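Home Stories Essays Archive About Contact

The Green One

16 Sep 2025
By Napaporn Klinhom

The upstairs room at the Cladberg language school had been promised a coat of paint every October for as long as Ctibor Sokol had taught in it, and every October the paint went to some other room. He had stopped minding. He had a good window, a radiator that knocked twice before it warmed up, and a whiteboard that ran nearly the whole length of the wall, so old that it had gone a little gray in the middle, where forty semesters of verbs had been written and rubbed away and written again.

He was clearing out the desk. It was a Friday afternoon, the last of the summer session, and the school was moving across the river to Wornosau, into a building with carpets and an elevator and screens you could write on with your finger. Everybody had been given two cardboard boxes and a sheet of stickers. Ctibor had filled the first box with dictionaries before he noticed that the new place would surely have dictionaries, and then he had taken them all out and sat looking at them for a while, and then he had put them all back in, because some of them had his handwriting in the margins and he couldn't bear to think of anybody else trying to read it.

The top drawer was markers. Goodness, the markers! There were dried-up ones and half-dried ones, and one very fat purple one that a student named Limsakul had brought him years ago, after she passed her citizenship interview, with a ribbon tied around it. The ribbon was still there. He tried the marker on the back of an envelope and got a long, faint, scratchy line the color of weak grape juice, and he put it in the box with the dictionaries.

The second drawer was paper clips, rubber bands, a bus schedule for a bus that no longer ran, and a little tin of the throat candies his sister mailed him in the winter. He ate one. It had gone soft and tasted mostly of tin, but it was a kind of company.

By four o'clock he had come to the things on top of the desk, and there he slowed down, the way you slow down at the end of a walk when the house is already in sight. He wiped the stapler with his sleeve. He wound up the cord of the lamp. He put the chalk in his coat pocket, though there hadn't been a chalkboard in that room since before his hair went white, and left the eraser for last.

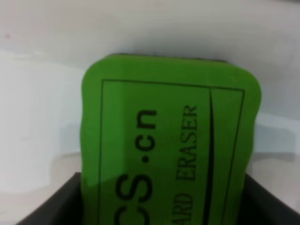
Take it with you, for heaven's sake, Napaporn told him from the doorway, they won't have any over there and you know you'll be wiping those fancy screens with your cuff by Monday.

He laughed, and turned around, and found her with her own two boxes stacked up under her chin and her handbag hanging off one elbow. She had the room across the hall, where she taught the beginners, and for years the two of them had carried on most of their friendship in doorways, in the five minutes between one class and the next. She set her boxes down on a student's chair and stood there rubbing the crook of her arm.

"It's the school's," he said. "It isn't mine to take."

"It's an eraser, Ctibor."

"It's in the inventory. I've seen the inventory. Four hundred chairs and so many tables and so many erasers."

"And who do you think is going to come over from the office and look for it?"

He had no answer to that, so he picked the eraser up and turned it over in his hand. It was a bright, cheerful green, the green of a child's rain boots, and the foam had such round corners that it sat in the palm like a bar of soap. He had never paid much attention to the printing. There was a thin black line that went around it like the border on a wedding invitation, and a long curved one that swept down beside the words, and he thought now that somebody must have sat at a table and decided on that curve. Somebody had said, a little more of a bend, please. And then it had gone out into the world and spent its life being rubbed against the past perfect.

"Do you remember," said Napaporn, who had sat down on the edge of the desk, "the evening the lights went out?"

Of course he remembered. It had been a wet night, long ago now, and the whole street had gone dark right in the middle of his Thursday class. Nobody wanted to go home in that rain. She had brought her beginners across the hall, and they had all squeezed in together, sharing chairs and sitting on the windowsill, and somebody had propped a flashlight on a pile of coats so that it shone on the board. There was nothing to be done about grammar in that kind of light. So they had taken turns drawing instead. Each person went up and drew the kitchen they had grown up in, and said the words for whatever they could, and the others called out the words they were missing. Kettle. Shelf. Ladle. The hook where the towel goes. A man from Grurnik, who hadn't spoken above a whisper since the first day of class, drew a stove with six legs and then stood back and told them, in a great loud voice, that his grandmother had burned everything, everything, for her entire life, and that he would give a hundred good dinners to eat one of hers.

And when each person had finished, they had to wipe the board for the next one. That was the part Ctibor remembered best. They did it so slowly! One woman went all the way around the edge of her kitchen first, saving the table, and then all around the table, saving the one chair, and then she stood there with the eraser in her hand until the next student, very kindly, said she could leave the chair if she liked, he could work around it. So he did. He drew his kitchen around her chair, and the one after him did too, and by the time the lights came back on there had been a dozen kitchens on that board, one after another, and all of them had had the same chair in them.

"I left it up for a week," he said. "I taught around it."

"I know you did. I used to come in and look at it while you were at lunch."

"You never told me that."

"Well," said Napaporn, "you were at lunch."

The radiator, which had no business being on in that weather, gave its two knocks. Down in the street somebody was having trouble with the tailgate of the moving truck, and they both listened to it for a minute, the clang and the grumbling and then the clang again. She got up and went over to the board, where his last lesson was still written out in blue, a whole column of things people had done before other things had happened to them. I had eaten before he arrived. She had closed the window before it rained.

"Aren't you going to wipe this?" she asked.

"I was getting to it."

"You were getting to it when I walked past at two."

So he came around the desk and started at the top, where he had to stretch, and she took the tissue from her sleeve and started at the bottom, where he would have had to bend. They went along like that from the window toward the door, not in any hurry. The blue came off easily enough. Behind it were the marks that had been there for years, the ones that had sunk in and wouldn't come out for anybody, bits of old letters and the ghost of an arrow, and when he got to the gray part in the middle he leaned in close with his glasses pushed up, looking for something.

"Is it there?" she said.

"I think this might be a leg."

She came and looked. It might have been a leg. It might just as well have been the number one, or the tail of a g, but they stood with their heads together and gave it every chance, and in the end Napaporn took the purple marker out of his box, ribbon and all, and bent down and drew the rest of it. The line came out so pale that you had to know where to look. Four legs, a seat, a back with two slats. She was no artist, and the seat tipped forward so badly that anybody who sat in it would have slid right off onto the floor.

"There," she said. "Somebody can work around that."

He put the marker back. Then he stood holding the eraser over the open box for quite some time, long enough that she began gathering up her own things and hunting for the handbag, which was still on her elbow. When she looked again, he had folded the flaps down and was smoothing one of the stickers over them with his thumb, and the desk was bare.

"I'll carry your top one," he said, "if you'll get the lights."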